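2022-03-03 – tube pick, grasp width labels

Picking up from the branch where the width signal was still taken straight from marker distance. Working copy is on Nitton, data on the Solheim share.

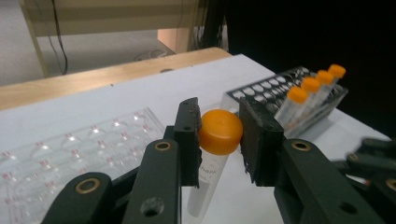

Main problem is still the width estimate during the hold. The tracker gives finger separation per frame, and once the fingers close on a cap the value should sit flat until release. It doesn't. Plots from the last batch show a slow sag and then a jump back up, and the policy learns the jump as a small reopen command. On replay the gripper loosens mid-transfer.

Batch is 299 episodes. After the sync check 281 are left. The rejected ones all fail the same test (pose stream and video disagree on the first motion onset), so I'm not going to try to rescue them by hand.

What I changed:

- Median filter on width moved to before the resample. It was after, and the resample was smearing single bad readings over several steps.
- Hold segments are now detected from width velocity, with hysteresis. Inside a hold the label is clamped to the segment median.
- Action horizon left alone. One thing at a time.
- `prastitberg_convert` now writes the raw width next to the clamped one, so old runs can be rebuilt without going back to video.

Hysteresis thresholds are in the config, not in the code. Please keep them there. The old values were tuned on a wider object and they split one hold into two on a cap this size.

Retrained with the same seed and settings as the previous run. Validation loss is slightly lower, which I don't read much into, the labels are smoother so it would be. Open-loop replay is more useful: the reopen bump is gone in the held-out episodes I plotted, except for 2 where the hold detector started late. Both have a slow close with a pause partway. The velocity test sees the pause as the start of a hold, resets, then takes too long to trigger again. Minimum hold length probably needs to go up.

Also found: the crop in the loader was cutting a strip off the bottom of the image before the resize. Left over from Tultent, where the mount was different. Removed it. Any checkpoint older than today expects the old crop, so set `legacy_crop: true` if you load one or the predictions will be shifted and it won't complain.

Not done:

- Tilt. Caps held at an angle give a pose offset at the place step and the planner still assumes the tube is in line with the fingers. Need a tube axis estimate, or at least an offset term.
- Latency compensation is hardcoded at 6 steps. Should be measured per machine.
- Clean up the plotting script – it still reads the old column names.

Closed-loop runs wait for the hold fix. If the tilt work drags into April I'll split it into its own branch.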